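3. Looking after the gripper

By the time we reached this part of the project, Boris Spahić and I had grown quite fond of the Plemthorpe cell, and I think that is why we ended up spending two whole afternoons on nothing but its fingers. We went over every screw on the servo bracket and replaced the light grey pads, which our supervisor had been kindly reminding us about for weeks!

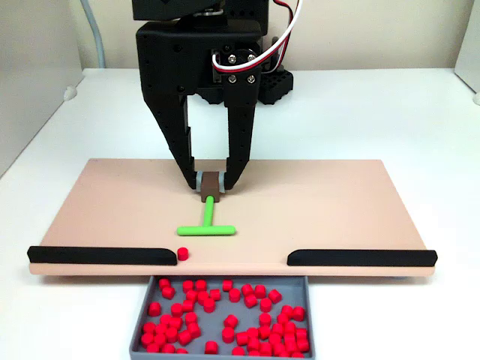
Figure 2. The gripper holding the green T-shaped tool by its brown handle block.

After that we set the closing position again, a little at a time, and wrote the new value, 1,017, on the log sheet for whoever takes over in July.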